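Saturday, prep room, 7:40 am

Coffee first, then the copper lab. I came in early to run the whole thing start to finish myself before the second-semester sections get it, because last time I trusted my own handout and we all know how that went (blue filter paper everywhere, half the class with more copper at the end than they started with!).

So this is the copper cycle: metal to nitrate to hydroxide to oxide to sulfate and back to metal. I love this lab. It's the one where even the back bench looks up. But the write-up has been patched so many times that steps 6 and 7 contradict each other, and Chrysoula Mavromatis wants a clean version for the Kellbridge sections too, so I'm doing it properly.

Nitric acid step went fine in the hood. I cut the copper wire shorter than the handout says and coiled it flat on the bottom of the beaker, and it all dissolved without me having to chase a floating end around with a glass rod. Changing that in the handout. Brown gas cleared, nice deep blue solution, no complaints.

Hydroxide next. I added the NaOH slowly with the beaker in an ice bath, stirring the whole time. The old handout just says "add base until blue solid forms," and of course the students stop the second they see blue, when most of the acid has only just been used up. New wording: keep going until red litmus turns blue and stays that way. Took me 19 mL, so I'll have each pair draw 25 and tell them they won't need it all.

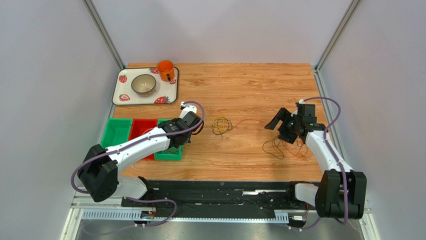

Both arms over the table, three bins in a row under the left one's gripper.

9:15. Heating step, and here's where I lost time. I used one of the Rekwood hot plates and set the dial to 3, like the handout says, and after 15 minutes I still had blue sludge with a few dark streaks. Moved the beaker to the old Bronden plate, same setting, and it went black almost right away and then bumped and spat some oxide up onto the watch glass. So "set the dial to 3" means nothing at all if the plates don't match. I should've caught that years ago. Going to rewrite it as a temperature with a thermometer in the beaker, and put the boiling stones question to Chrysoula, who hates them in this lab (they get weighed with the product, she's got a point).

I rinsed the splatter back down with a little hot water from the wash bottle, so I think I saved most of it, but I'm marking the yield from this run as suspect.

Decanting: let it settle longer than you want to. I got impatient on the second rinse and saw a faint black swirl go into the waste beaker. Carter Beaulieu always has his sections do this step and then go fill in the reaction table while it settles, and I'm stealing that, it's a good use of dead time.

Sulfuric acid step was easy, clear blue again, everyone's favorite part.

Zinc. I used granular instead of the dust we had in the old kit. Slower, but the bubbling is much calmer and you can see the copper coming down in little reddish clumps. The trouble is getting rid of the leftover zinc at the end. I added a splash of HCl and waited, and waited, and then poked at one clump and found a gray lump still hiding inside. Need to tell them to break the clumps up with the rod before deciding the bubbling has stopped.

11:30. Product is in the evaporating dish over the steam bath. I'll weigh it Monday once it's had time to cool in the desiccator. No guessing at percent recovery before then, Carter, I know you'll ask.

Stuff to sort out before the class run:

Waste jar for the zinc solution is nearly full, needs a pickup request.
Only one box of red litmus left.
Ask Alarcón about the 800 mL beakers for the ice baths, the order still hasn't shown up.
Fix steps 6 and 7 in the handout, and take out the line about the dial.
Pre-lab question 4 asks them to balance an equation that's already balanced on the page before. Oops.

Leaving the hood on until the steam bath's off. Back after lunch to finish the labels.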